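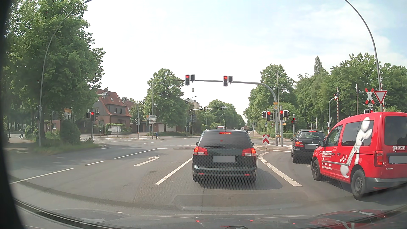

Moving from school basketball to a club at 14 – how do we choose, and is it too late?

Asked by Nuanchan Prasertsri, 11/09/2023

Hello all, I hope this is the right section. My daughter is 14 and has played basketball for her school for two years. She loves it, sleeps with the ball practically, and her PE teacher says she ought to join a proper club before the season gets going. We have two within reach. Gronon is the bigger one, trains three evenings a week and plays in the regional league, and Rutkowska is smaller, trains twice and seems to be mostly friendlies and a cup in November. She is tall for her age but her left hand is weak and she has never played zone defence (I had to ask her what that was!). Gronon have trials, Rutkowska just said come along. My worry is that she goes to Gronon, sits on the bench all winter and goes off the whole thing. Also, do clubs expect you to buy the kit straight away? Thank you in advance, and sorry for the length.

3 answers

Genalyn Magbanua
Hello Nuanchan, and what a nice problem to have! Fourteen is not late at all. I coached under-16 girls for 11 seasons and had plenty join at that age, one or two at 15, and the tall ones with a weak left hand were more or less my whole team. Twenty minutes of left-handed dribbling in the garden most days will sort that out by spring – and lay-ups, please, lots of left-handed lay-ups, even if she moans.
I would let her do the trial at Gronon and also go to two sessions at Rutkowska before you sign anything. Ask each coach the same thing: how many girls are in the squad, and how are minutes shared out? If a coach has 20 girls registered for one team, she will be watching a lot of basketball. If it's 12 or so and they run a second team, she'll play. Have a look at how the older girls treat the new ones in the warm-up as well, I always thought that told you more than the results did.
On the kit, wait. Most clubs lend a match vest for the first few weeks. Decent shoes are the one thing I'd spend on now.
Zone defence she will pick up in a month, don't give it another thought.

vekisik_dad
went through this with my son. go where her friends are going. he picked the stronger club and was on the bench till christmas, moved, fine now. shoes cost me nearly 100 and he grew out of them by easter so get the cheap ones

Sinance
Check the registration deadline with your league, ours closes before the trials have finished which is daft. Once she is registered with one club she may need a release to play for the other that season, so don't sign two forms.

Comment from Nuanchan Prasertsri
Thank you all so much, especially Genalyn. She is going to Rutkowska on Thursday and the Gronon trial is the week after. I have passed on the message about left-handed lay-ups and she did moan.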